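**FOR IMMEDIATE RELEASE**

# Brurnen opens its first store in Itholm this December, and yes, there will be soup

I've been writing the Brurnen announcements since we were a single market stall with a wobbly awning, and I don't think I've ever been this excited to hit send. In December we're opening the doors to our very first permanent shop, right on the main street in Itholm, two doors up from the old post office!

If you haven't met us yet, Brurnen makes soups, broths and stews in small batches and sells them by the jar. You take one home, you warm it up, you bring the jar back and we knock a little off your next one. That's the whole business. We've been doing it at outdoor markets for 6 years, in all kinds of weather (I have stories about hail), and our regulars have been asking for a place with a roof for at least five of those.

So now there's a roof. The shop has a long counter, a wall of fridges and enough seating for a small lunch crowd. We'll be open from 8 in the morning, which was a bit of a fight in our kitchen because the cooks would prefer ten, but a lot of people in Itholm start work early and told us they'd love a hot breakfast broth on the way. I was skeptical about breakfast broth. I've had it every morning for a month now.

The opening menu has 4 soups that will stay on all winter - split pea, roasted tomato, chicken and barley, and a smoky bean stew that used to sell out before I could get a jar for myself. There will also be a changing pot by the register, and whatever's in it is whatever looked good that week. Please don't call ahead to ask what it is. We usually don't know until the onions are already in. 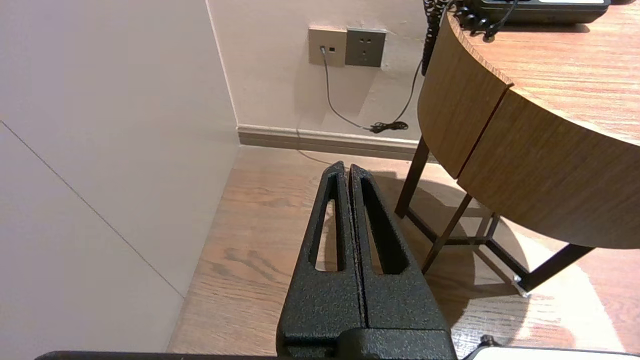 The other big piece of news is the bread. We've teamed up with Mateos, the bakery across the river, and they'll be sending over rye and a soft potato roll every morning. I grew up on bread from Mateos, so this one feels personal. The potato roll was made up just for us and it's built for dunking, with a crust that holds together right to the bottom of the bowl. They went through a lot of test batches. I ate most of them and I regret nothing.

On opening day the first 80 people through the door get a free jar of their choice, and we've put aside some 400 rolls so that everyone who comes by can at least have something warm and buttered. Doors open at 8, and the soup will be on well before then. Bring a tote bag if you can, because jars are heavier than you think and I've seen what they do to paper handles.

We're also launching Clumero, our new jar club. Members pick up a mixed box once a month and get first try of anything new before it goes on the menu. You can sign up at the counter from opening day, and you can pause it whenever you like if you're going away or just having a salad phase. Kids' boxes with milder soups and smaller jars are coming in the spring.

For everyone who knows us from the market, don't worry, the stall is staying right where it is. Same spot, same awning (still wobbly), same cards with my terrible handwriting on them. Jars from the stall can be returned at the shop and the other way around.

If you're from a local paper, radio station or food blog and would like to come and taste before we open, please do. Drop in at the stall or write to the Brurnen press desk, and I'll set a bowl aside for you. Tell me if you don't eat meat and I'll save you the bean stew, if there's any left.

**About Brurnen**

Brurnen is a small soup maker based in Itholm. We cook in our own kitchen and sell in returnable glass jars.

**ENDS**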